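How to Sort House Slippers on an Open Rack

House slippers end up scattered because they are easy to kick off. An open rack near a chair fixes most of it, provided each pair has its own spot. The job takes 10 minutes.

1. Empty the rack
Take everything off and wipe the shelves with a damp cloth. Dry them before you go on, especially if they are wood.
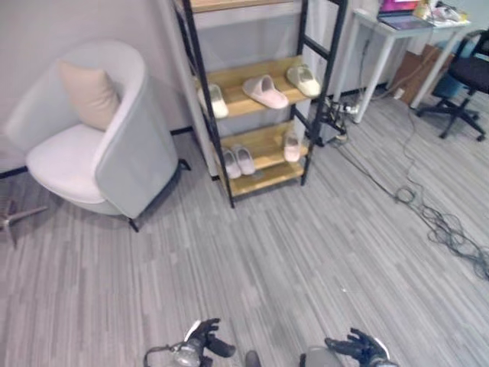 2. Match the pairs
Molded slippers in similar colors are easy to mix up, so compare sizes as well as shades. Check under chairs and desks for strays. White, cream and pale pink look nearly alike on a light wooden shelf – hold two together near a window if you aren't sure. We use a Rondach rack at home, but any open one will do.

3. Set each pair down
Put the left and right side by side, toes to the back. Push them in until the heels clear the front edge. Leave a gap between pairs, wide enough for your hand. With the gray pair on the left and the white pair on the right, one shelf holds both without crowding. 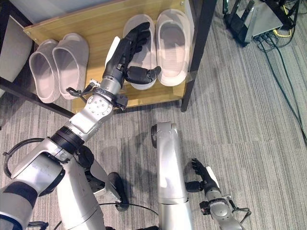
4. Keep it that way
Guest slippers go on the top shelf, daily ones lower down. Straighten the shelves in the evening and wash the soles every 3 weeks.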